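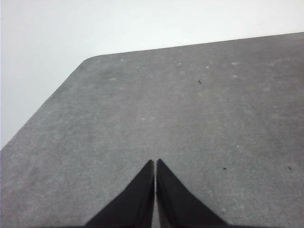

Gripper, closed or nearly closed, over the gray tabletop.

Pluvow stick firmware, and why mine no longer updates

April 25, 2021

The Pluvow streaming stick in my living room has been on the January firmware for a while now. The settings page says it is up to date. The support page says there is a newer build. Both can't be right, so I spent part of the weekend finding out which one was wrong.

Some background for anyone who landed here from a search. Pluvow sells two versions of the stick. They share a case, a remote and a name, and the only outward difference is the last letter of the model code printed on the underside. The older one has a slower wireless chip. Mine is the newer one, bought from Conesa when they were clearing stock, and it had picked up every update on its own until this year.

The update check is simple. At boot, and again once a day, the stick asks a server for a short text file that lists the current build for its model code. If the number in the file is higher than the number on the stick, it downloads the new build and installs it at the next restart. If the file is missing, or the number is the same or lower, the settings page reports "up to date." There is no separate message for a failed check. I consider that a bug, and I reported it as one.

I put a small logging proxy between the stick and the router and restarted the stick. The request went out over plain HTTP, so there was nothing to decrypt. It asked for the file under the old model code, without the letter at the end. The server answered with a file that was valid but listed the January build. When I made the same request from my laptop with the full model code, I got the newer one.

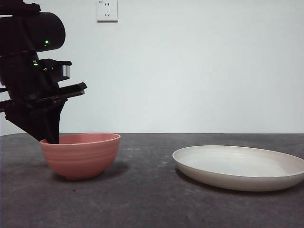
So the stick is asking the wrong question and getting a correct answer to it. The January build must have changed how the model code is read, at least on units like mine. I checked the release notes for that build and they mention subtitle timing and a fix for the volume keys. Nothing about the updater.

There is a second way to install a build, which is from a USB drive through the powered adapter. The steps on the Pluvow page are out of date, and these are the ones that worked for me.

Format the drive as FAT32. exFAT is not seen at all. Put the build file in the top folder and leave its name alone. Unplug the stick, connect the adapter and the drive, then hold the reset button while you plug the power back in. Keep holding until the light blinks, which took 10 seconds here. The screen stays black for most of the install. Mine needed 18 minutes, and I had nearly decided it was dead when the logo came back.

After that the settings page showed the new build, and the request in the proxy log had the full model code in it. I restarted twice more to be sure and it was the same both times. My accounts and app layout were kept. The remote had to be paired again.

Two things got worse. The home screen now has a row of suggested shows that can't be turned off, only moved down. Switching from the Drusex app back to the home screen is also slower than it was. I don't have a measurement from before the update, so take that as an impression. Clearing the cache of the Drusex app helped a little, then it filled up again.

One thing got better. The frame rate switch, which used to drop the HDMI signal long enough for my receiver to lose the audio, is now quick enough that the receiver holds on. That alone was worth the trouble for me. If you run the stick straight into a TV you may never have seen the problem.

I wrote all of this up on the Onuoha forum, where most of the owners with the newer stick seem to have ended up, and asked whether anyone else was stuck on the January build. Several were. The replies also filled in a part I had missed.

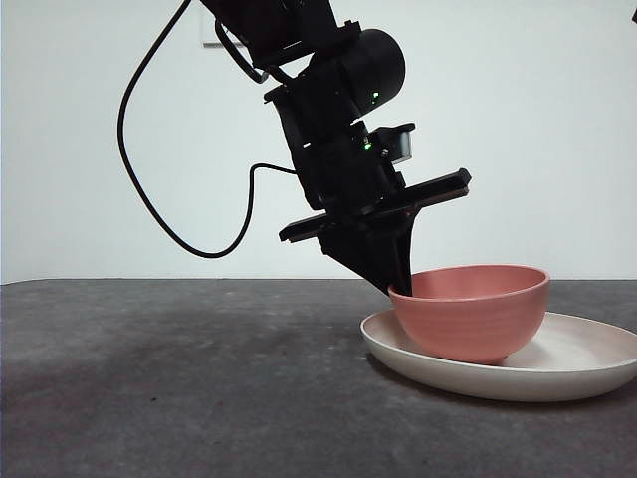
Svitlana Kuzmenko wrote that her stick had been stuck in the same way, but that a full factory reset fixed it without any USB drive. Her guess was that the model code is stored in the settings partition, gets cut short when the January build converts the old settings, and is read fresh from the hardware after a reset. She lost her accounts and had to sign in to everything again, which she called a fair price for not buying the adapter.

Her guess fits what I saw. The USB install may rewrite the same value as a side effect. I can't test it on my own stick any more without going back to the older build, and the loader refuses to install a lower number than the one already present.

Ehsan Azimi asked in the same thread whether the server file could be faked on the local network, so that the stick would pull the newer build by itself. It probably could, given the plain HTTP, but the build is signed for a model code and I don't know which code the stick would compare it with. If someone wants to try this, please do it on a stick you can afford to lose, and post the log.

Pluvow support answered my ticket with a link to the page that says there is a newer build. I have replied with the proxy log attached. The ticket is still open.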